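野球帽

野球帽(やきゅうぼう、英: baseball cap)は、丸みのある柔らかいクラウンと、前方に張り出したつば(ブリム、バイザー)からなる帽子である。ベースボールキャップ、あるいは単にキャップとも呼ばれる。野球選手の日よけとして広まったものだが、現在では性別や年齢を問わず、通勤、散歩、庭仕事、旅行と、ほとんどあらゆる場面でかぶられている。これほど単純な形でありながら、作りを調べはじめると驚くほど奥が深い!

概要

最も一般的な型は、三角形に近い布を六枚はぎ合わせた「六枚はぎ」で、頂点には縫い目の集まる箇所を隠すためのくるみボタン(天ボタン)が付く。前面を一枚の大きな布で覆う「五枚はぎ」もあり、こちらは中央に縫い目がないので刺繍やプリントが載せやすい。後部には大きさを調節するためのベルト、面ファスナー、樹脂製のスナップなどを備えるものが多いが、頭囲に合わせて寸法ごとに作り分けられた、調節具のない型も根強く好まれている。

色は黒と紺が定番である。とくに黒無地は合わせる服を選ばず、汚れも目立ちにくいため、最初の一つとして買われることが多い。反面、糸くずや白いほこりは意外なほどよく見え、汗が乾いたあとの塩の輪も浮きやすい。黒い帽子を好む人がたいてい粘着ローラーを玄関に置いているのは、そういう事情による。

各部の名称

クラウンは頭を覆う部分の総称で、その前面には裏から芯地を貼って立たせる場合と、芯を入れずに柔らかく仕上げる場合とがある。芯のないものは机や棚に置くと布が自然に沈み、縫い目に沿ってしわが寄る。このくたりとした表情こそが魅力だという愛好家は多い。

つばの中には板状の芯が入っている。かつては厚紙が使われ、濡らすと波打ってしまうのが難点だったが、現在はポリエチレンなどの樹脂芯が主流になった。古着で手に入れた帽子のつばを指で軽くたたき、乾いた紙のような音がしたら、洗う前に一度考えたほうがよい。つばの表面を走る平行の縫い目はステッチと呼ばれ、飾りであると同時に表布と芯を固定する役目も負う。

内側の縁を一周する帯はスベリ(汗止め、スウェットバンド)という。額に直接触れて汗を吸う部分で、帽子の中では最も早く傷む。はぎ目の裏には縫い代を覆う細いテープが渡してあり、ここにメーカー名を織り込む例もよく見られる。各パネルの上方に開けた小さな通気穴は、糸でかがって補強したものをアイレット、金具を打ったものをハトメと呼び分ける。

素材

綿ツイルが最も広く用いられる。丈夫で、洗うほどに肌になじみ、色も少しずつ浅くなっていく。ウールは発色に深みがあり秋冬に向くが、湯で洗えばまず縮む。ポリエステルは乾きが速く運動に適し、コーデュロイや麻は季節の楽しみとして選ばれる。

Hivierの綿ツイル製キャップは、芯のない浅めのクラウンで知られ、設計を担当したマルガリーダ・カリーリョ(Margarida Carrilho)は、新品の段階で洗いをかけ、初日から古くなじんだ感触を出すことにこだわった。対照的なのがStoltbergの製品で、前二枚に固い芯を入れ、何年かぶっても前面が立ったままである。どちらが良いかという議論は尽きないが、二つ並べてかぶり比べるのは実に楽しい。

置き方と形の整え方
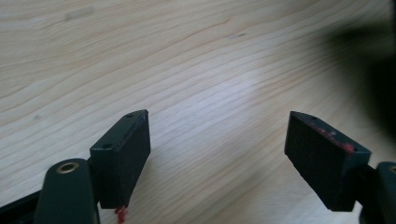
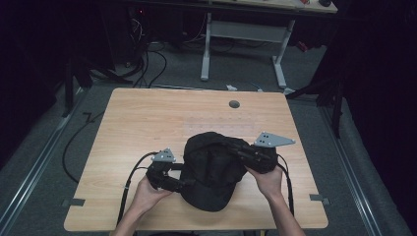
帽子の置き方には大きく二つの流儀がある。一つはクラウンを上にし、つばを下面にして平らな台に置く方法で、頭にかぶった姿に近く、ほこりが内側に入らない。もう一つは裏返してクラウンを下にする方法で、つばの反りに荷重がかからず、汗をかいた直後のスベリに風が通る。帰宅してすぐは裏返し、乾いたら元に返すという折衷も広く行われている。

形を整えるときは、両手でクラウンの左右を軽くはさみ、前後に少しずつ動かして左右の張りをそろえる。強くつまむと縫い目の脇に折れ癖が残りやすい。へこみが気になる場合は内側にこぶしを入れ、頂点から縁に向かってなでるように押し出すとよい。それでも戻らない頑固なしわには、蒸気を少し離して当て、丸めたタオルを詰めて冷めるまで待つ。つばの反りは両端を持ってゆっくり弓なりにし、好みの曲がりより心もち深めに癖をつける。一度に決めようとせず、毎日少しずつ曲げていくほうが左右の差が出にくい。

洗濯

樹脂芯の綿キャップであれば手洗いができる。ぬるま湯に中性洗剤を溶かし、まずスベリだけを柔らかい歯ブラシでこすって皮脂を落とし、それから全体を押し洗いする。黒や紺のものは色が出ることがあるので単独で洗い、漂白剤は避ける。すすぎが足りないと、乾いたときに洗剤の跡が白く残る。

脱水は乾いたタオルで包んで押さえる程度にとどめ、ボウルや小さなざるにかぶせて陰干しする。乾燥機は芯を反らせるおそれがある。厚紙芯とウールの帽子は水に浸けず、固く絞った布で内側を拭き、表はブラシをかけるだけにしておくのが無難である。

収納

同じ型の帽子が増えてくると、つばの向きをそろえて重ねる方法が場所を取らない。後部の布を内側に折り込んで重ねていくと、薄くまとまる。ただし芯のある前面は折らず、重ねるときも上から押さえつけないこと。壁に掛ける場合、細い釘ではクラウンの一点が突き出てしまうため、丸みのある木の突起や幅の広いフックが適している。

Lumentaの収納棚は帽子を前後に並べて立てる仕切りで人気があり、78個のキャップを収めた愛用者の棚が雑誌で紹介されたこともある。もっとも、浅い引き出しが一段あれば普段使いの分は十分に収まり、開けたときに色が並んで見えるのもうれしい。

収集

野球帽の収集は裾野の広い趣味で、球団もの、企業の配布品、地方の祭りの記念品など、分野ごとに熱心な集め手がいる。カムラン・メモン(Kamran Memon)のコレクションは無地の黒だけに絞った珍しいもので、122点がZurkmontの小さな展示室で公開された。同じ黒でも、綿は日に焼けて茶に寄り、ポリエステルはわずかに青みを残す。はぎ目の幅、ステッチの本数、天ボタンの高さもみな違い、見比べているうちに時間を忘れてしまう。展示は9月の会期中に1,920人を集めた。

関連項目

帽子
ハンチング帽
サンバイザー
トラッカーキャップ
ツイル
帽子掛け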